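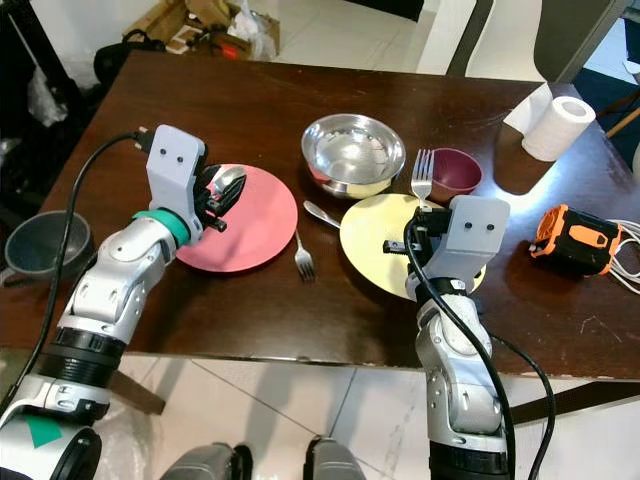 Heretti is a software package for planning and controlling the motion of two robot arms that share one workspace. It was written at Orncombe, a small engineering firm, by a group led by Gerd Harms, and is used mainly for tabletop work such as sorting and laying out cutlery, plates and bowls.

History

Work began as a set of scripts for testing a single-arm planner called Skadham. Harms added support for a second arm in May, and the scripts were merged into one program later that year. Version 1.0 was released on 11 Dec 2022. Skadham is still included as the default planner for moves in which only one arm takes part.

Design

Heretti is divided into a perception module, a planner and a controller. The perception module, Hellwig, takes color images from a camera mounted above the arm bases and returns a list of objects with a position and a grasp direction for each. Shiny metal is treated separately from matte surfaces. Spoons and steel bowls reflect the room and the grippers, and early versions often reported a reflection as a second object.

The planner assigns each object to an arm and computes both paths together. Each arm has 7 joints, so a joint plan covers 14 values at every step. Where the paths would cross, one arm is held back until the other has cleared the shared area. The order can be set by hand – this is common when one arm has to pass a fork or spoon to the other.

The controller sends joint targets 300 times per second. If no new target arrives within 40 milliseconds, both arms slow to a stop and keep their grip.

Testing

The package comes with a library of 2307 recorded table layouts, which are replayed against each new version before release. Thin objects lying flat remain the most frequent cause of failed grasps, followed by plates partly hidden by an arm.

See also

Motion planning
Grasp detection
Collision avoidance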